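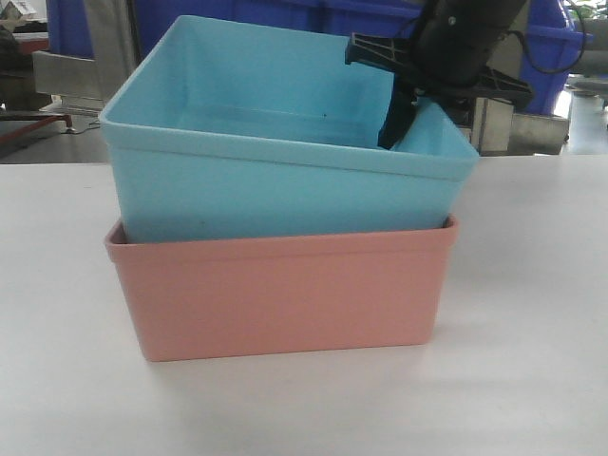

Blue bin in the pink bin, white table.

I have now watched all of Rerkolmont twice, which makes me either a loyal viewer or a person in need of a hobby. For anyone who missed it (most of the country did), it was a soap about a family who owned a failing hotel in a mountain town. It ran for 12 episodes, then a second season of six, and then one Christmas special in which the hotel burned down and everybody sang. That makes 19 hours of television, and I could draw you the lobby from memory.

My mother taped it the first time. She had a system with the tapes that involved colored stickers, and my brother once recorded a basketball game over episode four. Episode four is the one where Inmont, the lawyer, confesses to forging the will. We spent the rest of that season confused about why people kept slapping him.

Seeing it again as an adult, I was surprised by how little happens. I remembered affairs and car chases. There is one car chase, and they both stop for a red light. What the show mostly has is people standing on the stairs. Somebody is always halfway up, hearing something they shouldn't, with one hand on the rail. If you took out the stairs you'd lose a third of the running time and all of the plot.

The best thing in it is still the grandmother. She gets maybe two lines per episode and delivers them like she's returning a bad fish. When her grandson James announces his engagement, she looks at the girl, looks at him, and asks if the soup is ready. I've been using that one at family dinners since February with mixed results.

The worst thing is the dream sequence in season two, set in the year 2076, when the hotel is run by people in silver jackets. I have no explanation. My friend Gwilym Gronow thinks it's the high point of the whole series, and we've agreed to stop discussing it - the last time ran nearly until midnight and he still hadn't gotten to the costumes.

I do wish somebody would release the theme song properly. The version on the soundtrack album has a saxophone that was never in the show, and they cut the part where the bell rings.

Next up is Tenis, which is spelled that way on purpose and has hardly any tennis in it. Three episodes down. Someone has already fallen off a yacht.

Contact | © 2026 All rights reserved | Back to top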